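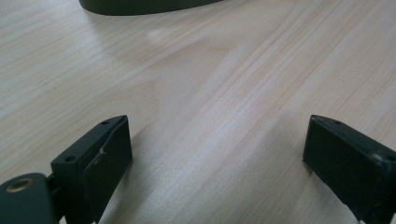

3　桌架组装与桌面安装

本节适用于Motero电动升降桌双电机桌架，配Pētersons实木贴面桌面或用户自备桌面。单电机桌架的横梁结构不同，请看附录B。开箱清点和零件编号在第2节，下文直接使用编号，不再重复名称。

3.1　开始之前

组装需要两个人。一个人可以完成到3.3为止的步骤，翻转桌子时必须有第二个人在场。

地面铺一层毯子或者拆开的外包装纸板，面积要大于桌面。不要在瓷砖或水泥地上直接放置桌面。

准备以下工具：

十字螺丝刀，中号
包装内附的内六角扳手
卷尺
铅笔
水平尺（没有也可以装，调平会慢一些）

可以使用电动螺丝刀，但扭力要调到最低两挡，最后几圈改用手拧。贴面桌面的基材被拧滑丝以后，原孔不能再受力，只能移位重新打孔。

注意：电源线在3.7之前不要插入插座。控制盒通电后如果检测到只有一条立柱，会记录故障，需要按3.9复位才能继续。

3.2　确定桌架宽度

桌架横梁可以伸缩，最窄1000毫米，最宽可以支撑2000毫米的桌面。调节宽度时先松开横梁内侧的锁紧螺钉，不必取下。

1. 量出桌面的长度。
2. 两端各留出一段悬空。Pētersons桌面背面有预埋螺母，以螺母位置为准，悬空量不用另算。
3. 自备桌面的两端悬空应当相等，单侧悬空不要超过桌面长度的五分之一。
4. 拉开横梁至所需宽度，左右两侧拉出的长度应一致。横梁上有刻线，两边对到同一条刻线即可。
5. 锁紧螺钉先拧到不晃动的程度，留到3.5再完全拧紧。

注意：桌面长度超过2000毫米时，本桌架不适用。加装第三条腿的套件目前没有生产计划。

3.3　安装立柱和底脚

立柱分左右，柱身顶部贴有L和R标签。标签朝向使用者坐的一侧。两条立柱装反也能插进去，但是电机线会不够长，走不到控制盒。

1. 将横梁倒放在毯子上，开口朝上。
2. 把左侧立柱A1插入横梁左端的座内，电机朝内。
3. 装入四颗短螺丝，先全部带上，再按对角顺序拧紧。
4. 右侧立柱A2同样处理。
5. 把底脚C放在立柱末端，圆孔对准，用长螺丝固定。底脚长的一端朝使用者一侧，两条底脚方向必须相同。
6. 把调节脚垫旋入底脚两端的螺孔，旋到底，再退回一圈。

脚垫退回的这一圈是给调平留的余量。地面不平的房间可能需要退得更多，但露出的螺纹不应超过脚垫自身的厚度。

地毯上使用时，可以不装脚垫，改装包装袋里的滑片。滑片和脚垫不能混用。带轮底脚请参阅轮组自带的说明页，安装方法和本节基本一样，只是第6步换成插入轮杆，并且要听到卡簧入位的声音。

3.4　安装侧支架

侧支架D两件相同，不分左右。

1. 将侧支架扣在横梁两端，带橡胶垫的一面朝桌面。
2. 装入螺丝，暂不拧紧。
3. 检查橡胶垫是否齐全。橡胶垫在运输途中偶尔脱落，落在纸箱底部的泡沫槽里。

缺橡胶垫时不要继续装桌面。金属直接压在木面上，电机运转的声音会明显变大，桌面背后也会压出印子。

3.5　固定桌面

Pētersons桌面

1. 桌面正面朝下，放在毯子上。保护膜先不要撕。
2. 两个人抬起桌架，倒放在桌面背面，横梁的控制盒挂架靠使用者一侧。
3. 左右移动桌架，让侧支架和横梁上的孔对准预埋螺母。
4. 用手将M6螺丝全部旋入，每颗至少旋进三圈。全部14颗都带上之后再开始上紧。
5. 从中间向两端依次拧紧。
6. 回头拧紧横梁的锁紧螺钉和侧支架螺丝。

如果有一颗螺丝对不上孔，松开横梁锁紧螺钉，轻推侧支架，再试。不要斜着硬拧。

自备桌面

桌面厚度应在18毫米以上。玻璃和石材桌面不在保修范围内，本手册也不提供安装方法。

1. 将桌架放在桌面背面，居中。前后方向上，使用者一侧的悬空可以比后侧略大。
2. 用铅笔描出孔位。
3. 移开桌架，按孔位打导孔。导孔直径用3毫米钻头，深度不超过桌面厚度的三分之二。在钻头上缠一圈胶带做标记。
4. 清理木屑。
5. 放回桌架，用包装内的木螺丝固定。

软木类（松木、杉木）的导孔可以再小一号。密度高的硬木，在螺丝上抹一点蜡再拧。包装内的木螺丝长度按25毫米厚的桌面配备，桌面较薄时必须另购短螺丝，拧之前在桌面侧边比一下长度。

实木拼板桌面会随季节胀缩。侧支架上的孔是长圆孔，螺丝装在孔的中部，拧紧后不要再加胶水。胶合板和贴面板没有这个问题，螺丝装在孔的哪个位置都可以。

3.6　控制盒、手控器和线缆

控制盒E挂在横梁下方的挂架上，听到咔哒一声为止。接口一面朝后。

1. 将左立柱电机线插入M1，右立柱电机线插入M2。
2. 将手控器线插入HS。
3. 将电源线插入控制盒，另一端先不接插座。
4. 把多余的线盘成圈，用魔术贴扎带绑在横梁上。线圈不要挂在立柱旁边。

手控器由Luston供货，有两种外形，按键顺序相同。装在桌面前沿下方，左右都可以。安装孔距两种外形不一样，以实物为准，不要照着第2节的图量尺寸打孔。

手控器前端应比桌沿缩进少许，与前沿平齐的话，挪椅子时扶手容易撞到它。带扶手的椅子，建议把手控器装在惯用手的另一侧。

注意：控制盒的接口带卡扣，拔线时先压卡扣。扯断卡扣后线头会在升降时松脱，造成单侧停转。

线缆槽是选配件。没有线缆槽的，可以把插线板用螺丝固定在桌面背后，位置靠近右侧立柱，然后只留一根总电源线落到地面。显示器和电脑的线都接到这块插线板上，升降时就不会拉扯。总电源线要留够从最低到最高的行程，再多留一掌左右。

3.7　翻正和调平

1. 两个人分别站在桌子的短边，握住横梁和桌面边缘。
2. 先将桌子翻到侧立，确认底脚没有压到电源线。
3. 再翻正放下，四个脚垫同时着地。
4. 在桌面中央放水平尺，先看左右方向，后看前后方向。
5. 哪一侧低，就将那一侧的脚垫向外旋出。
6. 按住桌面四角，检查是否晃动。

注意：翻转时不要握立柱。立柱套管之间的间隙会夹手。也不要只抓着桌面翻，桌架的重量会全部落在几颗螺丝上。

没有水平尺的，可以先把四个脚垫都旋到同样位置，再按对角检查晃动。老房子木地板有弹性，人走近时水平会变，以人坐在桌前时的读数为准。

调平以后再撕保护膜。从一个角开始，与桌面成小角度慢慢拉。膜下如有胶痕，用微湿的软布擦，再用干布擦干。

3.8　首次通电和初始化

通电前检查：桌子上下没有杂物，窗台、抽屉柜、暖气罩不在升降范围内，三个线头都插到底。

1. 插上电源。手控器显示屏亮起。
2. 按住下降键不放。桌子会慢速下降到最低点，略微回弹后停止。
3. 继续按住，直到显示屏上的横线变成数字，再松手。
4. 按上升键，升到最高点，观察两条立柱是否同步。
5. 降回常用坐姿高度。

初始化过程中松手不会损坏桌子，从第2步重新来即可。

显示的数字是桌面高度，单位厘米，出厂时按标准厚度桌面计算。自备桌面厚度不同的，用卷尺量出桌面到地面的实际高度，按住M键直到数字闪烁，用上下键改成量得的数值，等闪烁停止。

存储高度：

1. 升降到所需高度。
2. 按一下M键，显示屏出现S。
3. 五秒内按1至3中的任意一个数字键。

以后按该数字键，桌子自动到达存储高度。运行途中按任意键都会停。

坐姿高度的参考做法：双脚平放地面，肩膀放松，前臂放在桌面上时肘部接近直角。站姿高度也按肘部确定，穿平时在家穿的鞋来量。刚开始用站姿的人，一次不必站很久，上午下午各站一会儿，过几天再加。显示器顶边大致与眼睛同高，戴渐进镜片的可以再低一些。

儿童锁：同时按住上升键和下降键，显示LOC后松开。解锁操作相同。家里有小孩的，离开房间前上锁。

3.9　防撞设置和故障复位

桌子在升降中遇到阻力会停止并反向移动一小段。灵敏度有三挡，出厂为中挡。

1. 桌子静止时，按住M键和数字键1，显示A-2。
2. 用上下键选A-1、A-2或A-3。数字越大越灵敏。
3. 不再操作，等显示恢复。

桌上东西很重时，高灵敏度可能引起误停，改用中挡。把灵敏度调低以后，不要让桌沿从柜子或者扶手旁边擦过。防撞功能只检测较硬的阻力，不能当作安全保护来依赖。

故障显示和处理：

E01、E02：左或右电机线接触不良。断电，重新插紧线头，通电后做初始化。

E04：手控器线接触不良。处理方法同上。

E07：两侧高度不一致。按住下降键至最低点，重新初始化。反复出现的，检查锁紧螺钉和底脚方向。

E08：检测到晃动或倾斜。检查脚垫和桌上重物的位置，把重物往中间挪。

HOT：连续升降时间过长，控制盒进入保护。停用十八分钟后自动恢复。期间可以不拔电源。

显示屏全黑：换一个插座试。插座有电而显示屏仍不亮，拔掉手控器线再插回。

断电复位：拔下电源，等一分钟，插回后按3.8初始化。存储高度不会丢失，灵敏度恢复到中挡。

以上方法无效时，联系Buredton维修站，报控制盒底部标签上的序列号和显示的代码。标签在控制盒朝下的一面，把桌子升到最高，用手机拍下来比趴着抄写方便。控制盒型号为321的，请在来信中特别写明，该型号的接口排列与本手册的图不同，左右电机口的位置对调，线上的字母标记仍然有效。

不要自行打开控制盒或立柱。立柱内的丝杆已上好润滑脂，使用期内不用补油。

3.10　首月检查

木料和橡胶垫在最初几周会有少量压缩，螺丝可能变松。使用满一个月后做一次检查：

1. 将桌子升到最高，断电。
2. 从下方检查桌面螺丝，松的拧紧，不松的不动。
3. 检查侧支架和横梁锁紧螺钉。
4. 检查线缆有无磨损，扎带有没有滑到立柱上。
5. 重新通电，从最低升到最高一次，听声音。

正常的电机声音平稳，起步和停止时略有变化。有规律的咔咔声多半来自侧支架螺丝没有上紧，偶尔是桌上的显示器支架夹得不够牢，先把支架拆下来再听一遍。

此后每半年检查一次。四月前后停暖气的地区，室内湿度变化大，实木拼板桌面可以在这时多看一次。

3.11　桌面日常清洁

日常除尘用干的软布，顺着木纹方向擦。有污渍时把布蘸水拧干，擦完马上用干布再过一遍，不要让水留在板边和手控器周围。

咖啡、茶和酱油当时就擦。干掉的印子用加了少量中性洗涤剂的温水，擦过以后再用清水布擦一次。不要用酒精、含氨的玻璃清洁剂、去污粉和百洁布粗糙的一面。

热锅和刚烧开的水壶下面要垫隔热垫。花盆垫托盘，托盘下面也要隔几天看一下有没有积水。重物搬动时抬起来，不要拖。

小划痕可以用颜色接近的修补蜡棒。先在桌面背后试色，浅色木面宁可选浅一号。涂完用塑料卡片刮平，再用软布擦亮。

阳光长期直射的桌面颜色会逐渐加深，遮住的地方变得慢，挪开台灯底座或者键盘垫以后会看到颜色差。头几个月隔段时间换一下桌上物品的位置，颜色会均匀些。已经出现的色差不影响使用，露出来的部分过一阵会慢慢跟上。

3.12　搬移和拆卸

同一房间内移动：清空桌面，降到最低，断电，两个人从横梁处抬起。不要推着底脚滑动，装滑片的除外。

搬家时建议拆下桌面。拆卸顺序与安装相反，控制盒可以留在横梁上，电机线要先拔下并扎好。拆下的M6螺丝装进袋子，贴在横梁内侧。木螺丝拆过两次以后咬合变差，换新孔位时与旧孔至少隔开一指宽。

搬到新地点之后，重新做3.7和3.8。

本节修订：Rimantas Mägi。3.5自备桌面部分增加导孔深度，3.9增加控制盒型号321的说明，其余未改。

第4节为线缆槽、抽屉和显示器支架的安装。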